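Minutes, tables and trays catch-up
September
Notes by Kazue Hattori
Filed under: Shared Rooms / Meeting Notes

We got going just after 4 pm, once the kettle had boiled. Aurelio Orozco was in the chair and I was on notes again (my turn, apparently, for the second time running!).

First up was the brown tabletop. I said I'm fond of the colour and don't want it painted over, and we agreed to leave it be. Flotmont quoted $556 for a new top, and we've said no thanks. Trays came next. I like the plain white plastic ones, they're easy to wipe and they stack, so I moved that we order more of them from Onetti.
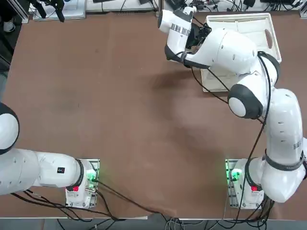

Aurelio replied that he'd sooner see 2 sizes ordered, as the big ones hog the bench and he's forever shuffling them about to find room for his cup. Fair enough! I changed the motion and it carried.

Money: we have $1,193 left for the room, and the tray order comes out of that. Shelving is held over till the Dukiveck price list arrives.

Wiping down: whoever's last out does the table, and please rinse the cloth.

Finished at 4:50, and I still have the spare key.

Recent notes
Shelving: what we asked Dukiveck
Cupboard clear-out, August
Lưu stools, yes or no?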